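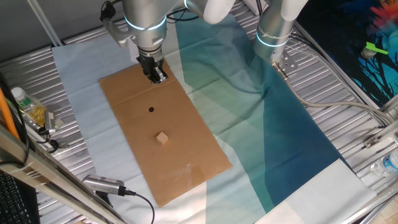 Cardboard over the two cloths, block sitting just below the hole.

15 January 2023, Tarnport bench

Most of today went into the table covering, which I'd have laughed at back in December when I was sure a bit of cloth was a bit of cloth. The bare ridged top has its good points (easy to wipe, nothing soaks in) but small things don't sit flat on it, and Vaida has been saying so since before the holidays. So the pale blue cloth came out of the cupboard, still with every fold it was put away with, and I spread it as well as I could and then laid the long teal print over part of it.

I'm very fond of that print. It came in the Clunder bundle with all the brown and mustard lengths that I can't see us ever using, and it's a lovely thing, going from a soft mint through to a proper deep blue. The pinked edge has been left as it came. Vaida wanted to hem it, and I talked her out of it for now, as a turned hem would make a ridge right where we'd least like one. If it starts to fray I'll eat my words and get the machine out.

The cardboard took longer than both cloths together. I went through the flattened cartons behind the door and kept one panel from the Futov delivery, 61 cm on the long side once trimmed, and it does have a crease across it. I tried to flatten that overnight under the big atlas and a tin of screws, with not much to show for it. A block will sit happily anywhere else on the sheet, so my colour-conscious side would sooner put up with the crease than swap to the white board, which was far too glary under the lights. 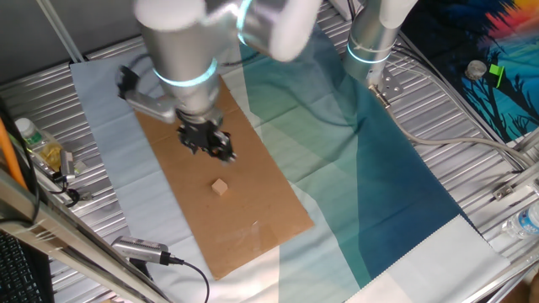

The tape is the other thing I'd change. It was the shiny clear sort, because that was what was in the drawer, and Braulio pointed out quite rightly that the paper kind would be duller and would come off without lifting the brown layer. I've asked Hordiienko to put 5 rolls in with the next order. Until then, please don't peel the old tape off to see what happens — I did that on the spare sheet and it left a furry patch as long as my hand.

Blocks next, while I think of it. We're keeping to the small plain wooden ones, no paint and no varnish. I rubbed the whole tin over with fine paper, nearly 40 of them, and put the chipped ones aside for Braulio's niece, who apparently has plans for them.
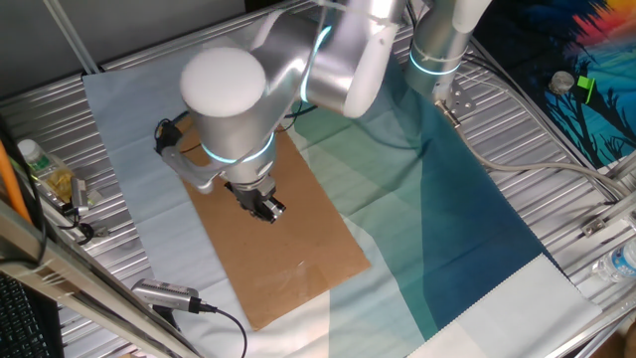
Housekeeping, and I'm as guilty as anyone. The left side of the table has become the place where things get put down for a minute and then live there for a week. There's a water bottle lying on its side next to a crumpled yellow plastic bag, and I'd really like drinks to go on the shelf from now on, cap or no cap, because I don't want to find out what a puddle does to corrugated board. Whoever owns the bag, please come and get it. I've cleared a space for everyone's bits and pieces beside the kettle.

As for the wrinkles, I did think about ironing. Vaida's view is that the cloth will only bunch up again the first time somebody leans over it, and she's probably right, but I brought the travel iron in anyway and had a go at a corner of the spare cloth on a low setting.
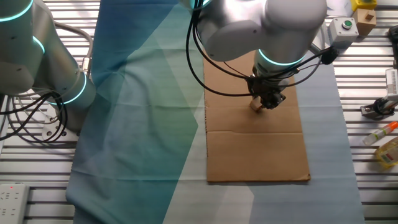

It came up beautifully, and I could have gone on all afternoon if Braulio hadn't wanted the socket. The folds that have been in longest need a damp tea towel over them and a bit of patience. I gave the worst one 60 seconds at a time and let it cool flat in between, and I think that's the way to do the big cloth too, when the table is next stripped.

Still to do: cut a second panel without a crease, if the cartons will give me one. Find the other half of the teal print, which I'm certain I saw under the mustard. Take the iron home.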